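The ballot, the bus and the by-election

Posted February 15, 2025

So the Whitelaw seat is open again, and if you live on my side of the river you've probably had three flyers already this week. I've had five. Two of them were for the same candidate and one had the wrong polling place on it, which is a great start.

For anyone who moved here recently (hi, and sorry about the road works), Whitelaw is the ward that runs from the old Wilska mill down to the ball fields. It was decided by 13 votes last time. I remember sitting up refreshing the county page until past midnight with a bowl of cereal, watching a number that wouldn't move, and then it moved, and then there was a recount and we got to do it all over again. The final was 819 to 806, and people on my street still bring it up like a bad call in a playoff game.

The member who won it has taken a job out of state, so we vote again in March. There are 3 names on the ballot. I'm not going to tell you who I'm voting for, partly because I haven't made up my mind and partly because my sister-in-law reads this and is already putting up yard signs.

What I do want to talk about is the Cusard Street bus. It's the only thing anyone at the candidate night wanted to talk about, and I think the candidates were a little shocked! They came ready for taxes. They had taxes all laid out on note cards. And then the first question was about the bus, and the second one was about the bus, and by the fourth you could see the note cards going back into the jacket pockets.

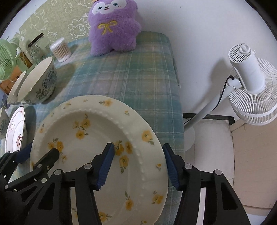

The city wants to cut the evening runs, everything after seven. The ridership study says those runs carry 783 people a month, and the council staff put that number on a slide as if it settled the matter. A woman two rows ahead of me stood up and said she was one of them, she gets off work at nine, and could they please tell her how she was supposed to get home. Big applause. One candidate said he'd fight to keep every run. One said she'd want to see the budget first – fair enough, though it got a pretty chilly reception. The third talked for a long time about small electric vans you'd book on your phone. I couldn't tell you whether he was for the cut or against it, and I was taking notes.

I'm leaning toward the budget one, if I'm being straight with you. Ugh, I said I wouldn't do that. But I've watched this council promise to save things before. They were going to save the Wilska footbridge too, and we all know there's a chain across that now.

A bit of practical stuff. If you're in the Eta apartments, your polling place has changed. You used to vote at the library and now it's the school gym, side entrance. The card they mailed out is right, the flyer I mentioned is wrong. Early voting is at the clerk's office only, and they close for lunch, so don't do what I did last time and turn up at noon with a parking meter running.

There's one more candidate night before the vote, same hall, and I'm planning to go. If you have a question you want asked and can't make it, leave it in the comments and I'll try to get to the microphone. Bus questions welcome, but maybe somebody could send me one about the footbridge.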